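Small wooden cabinet won't stay shut, handle also loose

Posted by flumulwood_dan, 31st March
Tags: cabinets, handles, hinges

I have a small wooden cabinet with a black metal handle that I bought from Nirkico two years ago. It sits on a table in the hall and holds keys, stamps and batteries. Two problems. The handle has started to wobble when I pull it, and the door drifts open a finger's width after I close it. I tightened the handle screws from the inside and they came loose again within a week. The screws turn but don't bite all the way. Is it worth fixing, or do I need a new door? I'd like to keep the same handle if I can.

3 replies, 462 views

Kamrul Kumarasinghe
Worth fixing. Treat it as two separate jobs.

Handle first. Take it off and look at the screws. If they go in from the back of the door into the handle, they may be bottoming out before they clamp anything. Put a thin washer under each screw head, or buy screws a little shorter. A drop of removable threadlocker will stop them backing out. Leave it overnight before you pull on it.

If the screws go into the wood from the front, the holes are worn. Pack each hole with a wooden toothpick and wood glue, trim it flush, let it dry, then drive the screw back in by hand. Don't use a drill on a door that thin.

Then the drifting. Put a level on top of the cabinet. If it leans forward, slip a bit of card under the front edge and try the door again. If it's level, check that the hinge screws are tight, and after that fit a small magnetic catch. I paid 400 for a bag of 13 from Barua, and one is enough.

hiltenen_fan
just put a rubber band round it lol. mine has been like that since September

Petra_147
Agree with the washers. I did the same on a bathroom cabinet and it has held so far. One thing to add: mark the position of the catch with pencil while the door is closed, then screw in the plate. I did it by eye the first time and had to fill two holes.
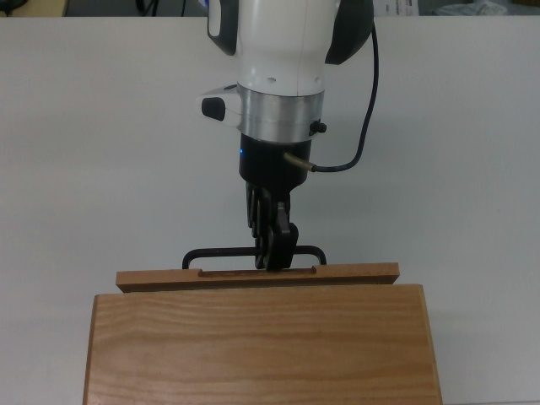

Wooden cabinet with a black metal handle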